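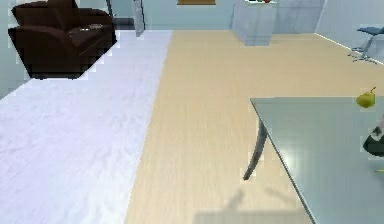 Page last changed: 2 January 2022

Leather recoloring, notes on the finish coats

Continuing from the September entry. The aim is still a dark brown on leather seating that holds its gloss on the arms, where the last batch went dull first. Emiliano Meléndez cut fresh swatches from the Flavdale hide, same side as before, and marked the grain direction on the back.

Prep: wiped with the Zollo cleaner, left overnight, then hand sanded with 600 grit until the old topcoat stopped showing streaks under the lamp. Two swatches were set aside unsanded as controls.

Color: Baek dark brown, thinned with water, sponge for the first coat and spray after that. The sponge coat looks patchy and always does. It evens out by the third. Swatch 7 got an extra coat by mistake and is now noticeably darker than the rest. Kept, labeled, not to be used for comparison.

Topcoat: Fellico gloss on half the set, Fellico satin on the other half. Gloss shows every dust speck. Spray booth filter needs changing before the next round.

Rub test, dry cloth then damp cloth, same weight on the block:
Gloss, sanded: no color on the cloth either way.
Gloss, unsanded: topcoat lifted at one corner on the damp pass.
Satin, sanded: faint brown on the damp cloth after 19 passes.
Satin, unsanded: stopped early, peeling.

The satin result may be cure time. Those swatches were sprayed last. Repeat with a full week between topcoat and test before drawing anything from it.

Flex test not done. The clamp on the bending jig has stripped its thread again. Emiliano has the replacement bolt.

To do: weigh the thinner instead of pouring by eye, re-cut the satin controls, write the coat count on the back of each swatch.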